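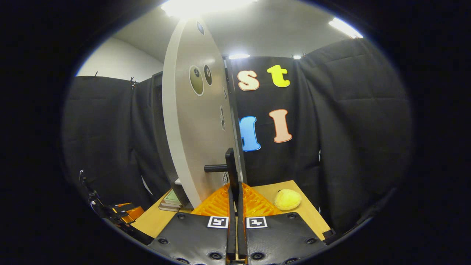
El tablero ovalado, de pie en su soporte, sobre la mesa de madera clara.

Llevo semanas leyendo que una mesa tiene que estar vacía. Superficies despejadas, nada a la vista, todo detrás de una puerta. Pues no. Me niego.

Empezó Ludivine Cordier con su columna de octubre en Prunden, la de "guardar es querer". Bien escrita, como todo lo suyo. Pero la tesis no se sostiene. Dice que cada objeto visible cansa la vista y que lo que no se usa a diario debe ir al armario. ¿Y un tablero con dibujos de óvalos? A diario no se usa. Nunca, si nos ponemos estrictos. Y sin embargo uno pasa por delante y mira. Color crema, el borde grueso, esas marcas oliva que a mí me parecen ojos y a Gion Eder aceitunas. Discutimos diez minutos por eso. Dentro de un armario no habríamos discutido nada.

Las cosas a la vista hacen hablar. Eso no sale en ningún manual de orden.

Ya sé, ya sé, el polvo. Y la pereza: hay gente que llama "decoración" a no recoger. Mi hermana tiene una silla que no se ve desde 2019. No defiendo eso. Defiendo poner poco y ponerlo fuera, que es bastante mas difícil que cerrar una puerta.

Luego está el asunto de los muebles. Comprar cajas para esconder cosas, y después un mueble para esconder las cajas. En Nilludon me pidieron 3000 por una pared entera de módulos, sin contar el montaje. Tres mil. Para no ver mis libros.

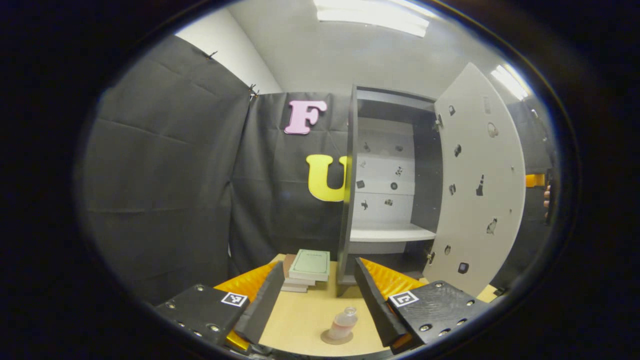 Unos libros, un frasquito con líquido rosa y el armario blanco abierto.

A mí lo que me gusta es el armario a medias. Puerta abierta, la balda blanca y unas pegatinas negras en el fondo. ¿Quién pega siluetas en la pared interior de un armario si piensa tenerlo siempre cerrado? Un interior así pide que se abra. Y fuera, la pila de libros, pequeña, el de tapa verde pálido encima. Yo los libros que quiero leer los dejo en la mesa. Los que guardo no los leo, llevo ocho años haciendo la prueba.

El frasco tiene su base redonda, su sitio. Con eso basta. Un objeto con sitio no es desorden aunque esté en medio de la mesa. Cordier esto lo pasa por alto, o no le conviene, porque entonces habría que pensar objeto por objeto y no hay regla que valga para todas las casas.

Esmaeil Ansari me escribió que exagero, que una mesa despejada también da gusto. Claro que da gusto. Un rato. Para amasar, para extender un mapa, para hacer cuentas. Despues que vuelvan las cosas, por favor.

No pido mucho. Que dejen de venderme el vacío como si fuera higiene. Yo esta tarde saco dos libros más.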